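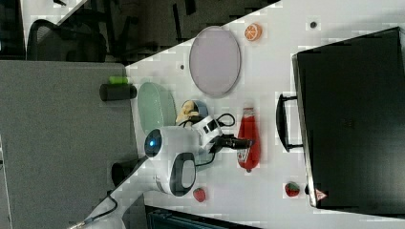 I finally gave in and got blinds for the kitchen at Jarncombe, after two summers of squinting at my toast. The window faces dead west, so by late afternoon the whole benchtop turns into a mirror. Anything white is the worst of it (picture a white tabletop with a red ketchup bottle lying on it, and then picture not being able to find the ketchup!). I'd been pricing up curtains, but Bushra Afridi talked me out of fabric that close to a cooktop and I'm glad she did.

So, roller or venetian? I went back and forth for weeks. Venetians let you tip the light up to the ceiling, which I love, but oh, the dusting. Laiba Abbasi has them over her sink and she cleans every slat with an old sock. I am not that person. I ordered a light-filtering roller from Sterkell in a colour called Wetwood, a sort of greyish brown that looks much nicer than it sounds.

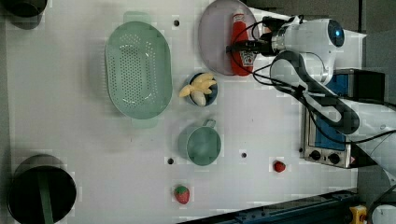

Mint-green colander on a white tabletop

Now, measuring. Please do it twice. My recess was 124 cm across the top and a smidge less at the sill, and if I'd ordered on the top figure the blind would have scraped all the way down. Go with the narrowest one and tell the shop it's a recess measurement, so they take off the clearance and you don't. Zeeshan Paracha took his off himself, the factory took it off again, and he now has a lovely stripe of sun down each side of his telly.

The whole thing cost me $284 with the chain on the left. Fitting would have been extra, so my neighbour Marichka Pavliuk came over with her drill and we had it up before lunch.

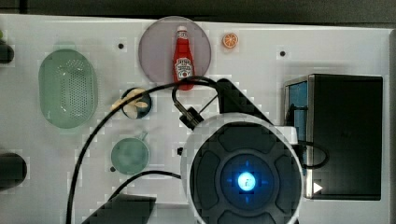
Keeping the chain safe

If you've got little ones visiting, fix the chain to the wall with the cleat that comes in the bag. Ours went in with the screws supplied, though I swapped the plastic plugs for better ones.

I'm doing the bedroom in September, probably in blockout, and Asif Zaidi has offered to lend me his long level. If anyone has tried the Swati range, let me know how the colours hold up in full sun.

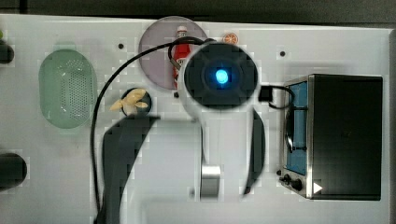
White tabletop from above, with the blue light glowing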